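Re: planner timeouts in the desk environment
Meriem Benkirane, July 12, 2024

> Histik gives up after 60 seed poses with the right arm. The left is fine.
> Is it the IK or the collision check?

Collision check, I think. Histik still pads every mesh by 2 cm, a setting left from February, and the solver never sees the poses it throws out. I set the padding to zero for the right arm only and reran seed 3675. In the render at the end, the right gripper is open at the front corner of the desk, close to the cardboard box – padding hurts most there. Please try seed 549 before I merge.

Meriem

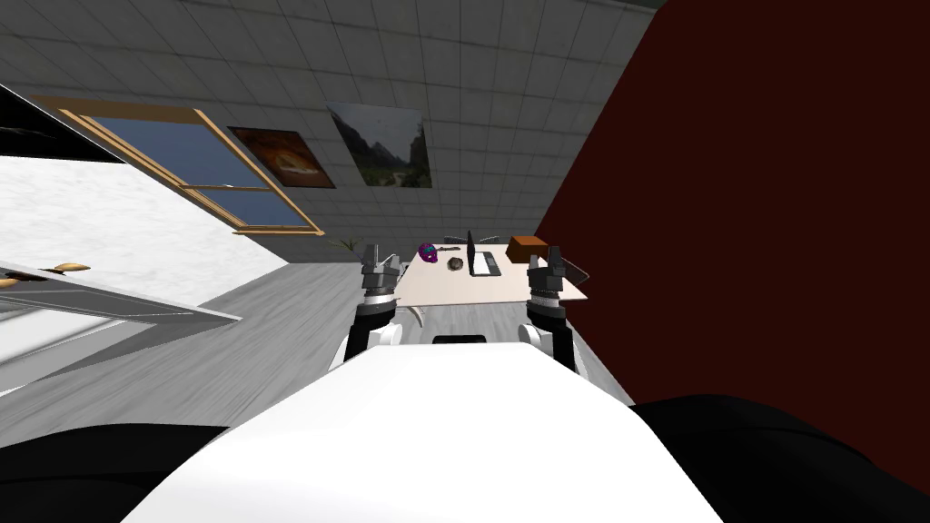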